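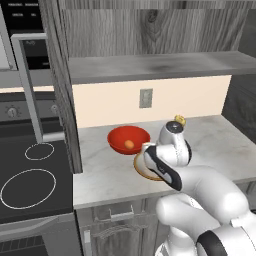
The arm over the plate and red bowl, in one of Tarkel's kitchens.

Tarkel Home Kitchens, one-year license
Reviewed by Areeba Memon
Price paid: $1,777
Bought for: planning a robot arm purchase at a small teaching kitchen

I've put off writing this review twice, mostly because I kept wanting to live with the software a little longer, and then a new reason to open it would come along and there went another week. But Florian Poulain asked me to write up our experience for other small programs, and he asked so nicely that I ran out of excuses!

A little background first. We run a teaching kitchen at Trallmont, where people who are relearning daily tasks come to practice cooking and cleaning up. We've wanted an arm on one of the counters for a couple of years now, something that could hand over a bowl or clear a plate for a person who can't reach. The trouble is that an arm is the biggest single thing we would ever have bought, and the quotes come with so many extra lines (mounts, grippers, training days, shipping on a crate the size of a sofa) that I honestly didn't know what I was comparing. The gripper line alone made me sit down. One seller, Jalier, wanted $1,858 for a second set of finger pads and the bracket that goes with them, and I had no idea whether we needed a second set at all.

So we bought Tarkel. It gives you a collection of simulated kitchens, a handful of arms to put in them, and a cupboard's worth of dishes and food to move around. You pick a kitchen, set the arm where you think it should go, and try out the jobs you have in mind. Some of the kitchens are very handsome. The one I used most has a marble counter with a glass cooktop at the left end and a gray wood shelf above the backsplash, and I'll admit I now want that counter at home.

What it did for our budget

The shelf turned out to be the most useful thing in that room. I had been planning on the longest arm we could afford, on the theory that more reach is always better. Once I had an arm working at a counter with a shelf above it, I could see how much room the elbow takes up. It's a big, thick bend, and it has to go somewhere. Apolline Jacquet, who was setting up the tasks with me, kept moving the base a little one way and then a little the other, and we ended up with a shorter model on our list and the base a good deal closer to the end of the counter than I'd drawn it. The shorter model also happens to cost less, which made for a very cheerful afternoon.

Dishes taught us something too. A plate tucked up against a bowl is a fussier job than either one alone, and I hadn't thought to put that on the list of tasks we were asking sellers to quote for. It's on there now, right under "bowl with food in it." I'd urge anybody shopping for an arm to set things down the way people really leave them and then ask the seller about that.

We also took $600 out of the line for spare dishes and counter repairs, and moved it to training, where I suspect we'll be glad of it.

What I'd warn you about

The price is for one seat. I missed that. Adding Armelle Vidal so she could work from her own desk was another $100, and worth it, but I would rather have known on the first day.

It wants a good computer. My old laptop opened the program and then thought about it for so long that I made tea. We borrowed a better machine from the front office, and if you don't have one to borrow, please put it in your budget from the start.

Then there's the matter of trusting it. I went in with my eyes open, and I still caught myself treating a neat run on the screen as a promise. Counters in our building are not perfectly level, our bowls have chips, and we have one drawer that opens by itself when somebody walks past. I use Tarkel to decide what to ask for and where things should go. For how well an arm really grips, I want a demonstration in our own kitchen with our own plates, and Iordache has agreed to bring one over in September.

Last, building your own kitchen from measurements is slow going. The manual covers it in two pages. I got our counter in, more or less, and gave up on the sink.

Would I buy it again?

Yes, for a purchase this size. If you're only after a small tabletop arm, borrow somebody's seat for a day and save your money. I'll be renewing through the demonstration and then we'll see. If any of you have managed a sink, write to me, please, and tell me how you did the faucet.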